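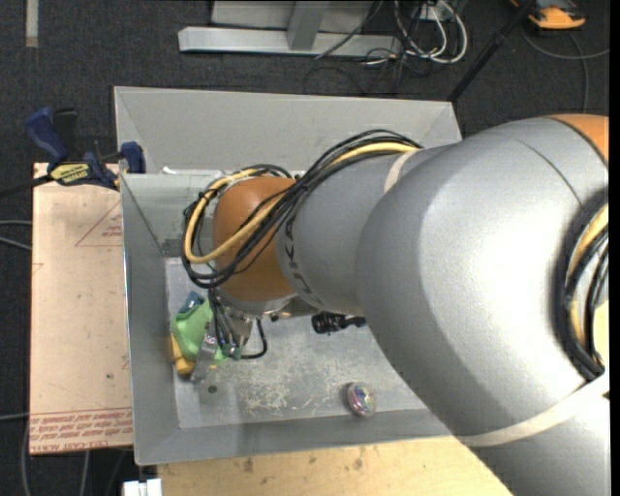
Skerix Open Bin, Gray Metal

The Skerix is an open-top metal bin for small loose goods. It is sold by Durnham for sorting benches, packing stations and stockrooms where items of different shapes end up in one place. There is no lid and no divider. You reach in from above and take what you need.

Where it is used

Most customers buy the Skerix for mixed goods: wrapped items, soft packs, refills, odd pieces left over at the end of an order. Small items can be kept together against one wall, which leaves the rest of the floor clear for the next lot. The plain gray finish makes colored packaging easy to pick out, including light shades such as pale green.

It also works as a returns bin. Put it at the end of the bench, empty it when the shift changes, and wipe it down before it goes back.

Details

Material: metal
Color: gray
Top: open
Dividers: none, sold separately
Sold: singly or in packs of 6
Assembly: none

Placing the bin

Stand the bin on a flat, level surface. Leave clear space above it so that items can be lifted straight up without catching on a shelf or a cable. If you keep it under a rack, pull it forward before loading.

The bin should not be stacked when full. Empty bins can be stored up to 3 high.

Cleaning

Use a damp cloth and mild soap. Dry the inside before refilling, especially in the corners. Do not use steel wool or scouring powder, which will mark the finish. Light scratches on the floor of the bin are normal after regular use and do not affect it.

Accessories

Baptista liner: a soft mat cut to fit the floor of the bin. It cuts down on noise and keeps smooth packs from sliding. Sold in packs of 2.

Stultance label holder: clips over the rim and takes a standard card. Can be moved from one side to the other without tools.

Ordering

Single bins and packs of 6 are kept in stock. Orders of 200 bins or more are made up separately and take longer to ship, so please ask for a delivery date before you order. December is our busiest month and large orders should be placed ahead of it.

For bulk prices, write to Sowmya Varghese in the sales office. Questions about liners, label holders and replacement parts go to Teresa Bragança. Please include your order number if you already have one.

Returns

Unused bins can be sent back in their original packing. Liners that have been cut or trimmed cannot be returned. If a bin arrives dented, keep the carton and let us know before you put the bin to use.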